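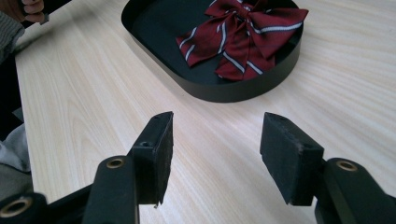 Saltell Adds Ready-Made Bow Ties to Its Accessories Line

Saltell, the menswear accessories maker, will begin selling a line of ready-made bow ties in August. The line opens with 48 patterns, among them stripes, dots and plain colors, and will be sold through the company's website and at 300 independent menswear shops.

The ties come with the bow already formed and are worn on an adjustable neckband. Saltell has sold self-tie bow ties for years and will keep making them.

"Shops told us the same thing over and over," said Leanne Bunting, head of product at Saltell. "Customers like the look of a bow tie, then put it back when they find out they have to tie it. We wanted a finished bow that still has some shape to it – loops that stand out a little and a knot that isn't flat."

Pattern design was led by Han-gyeol Geum, who joined the company from the textile studio Fekix. The striped ties are cut on the diagonal, and dark red with white and gray was the first color pairing the team settled on.

Each tie ships in a flat card box with a care sheet. Saltell recommends spot cleaning only and advises customers to store the ties in a drawer or a shallow tray, away from direct sunlight. Creases can be eased out with a steamer held at a distance.

Children's sizes will follow in two of the striped patterns.

Shops that want to carry the line can request a swatch book from Roxana Restrepo in the Saltell trade sales office. Orders placed before launch will ship first.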